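Plikdale Headlamp Review: Two Months of Hands-Free Light
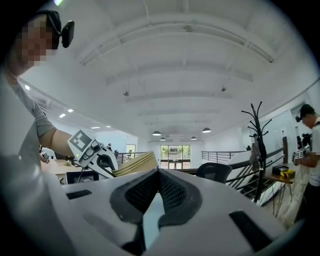 Worn high, just over the brow.

I bought the Plikdale in October, after my old Tirus gave up halfway through a crawl under the porch, and I've hardly put it down. What a lamp! It throws up to 1000 lumens on high, but I spend nearly all my time on the low setting, which is a soft, even light that doesn't bounce back at you off a white wall or the page of a book.

The strap is the best part. It's wide, it doesn't pull hair, and after 30 minutes I forget it's there (I have answered the door wearing it, more than once). The tilt is stiff enough to stay where you set it – my Tirus used to nod down every time I jogged.

There are 2 buttons, one for brightness and one for the red light, and you can tell them apart with gloves on. Charging is by cable, and the little rubber door over the port feels a bit flimsy. I'd also love a proper battery gauge in place of the one blinking dot.

I tried a Flunska too, before settling on this one. Lighter, yes, but the beam had a dark ring in the middle that drove me nuts when I was reading a water meter.

Mine came from Kaczorowski Hardware, where they'll swap the strap for a longer one free if you ask at the counter.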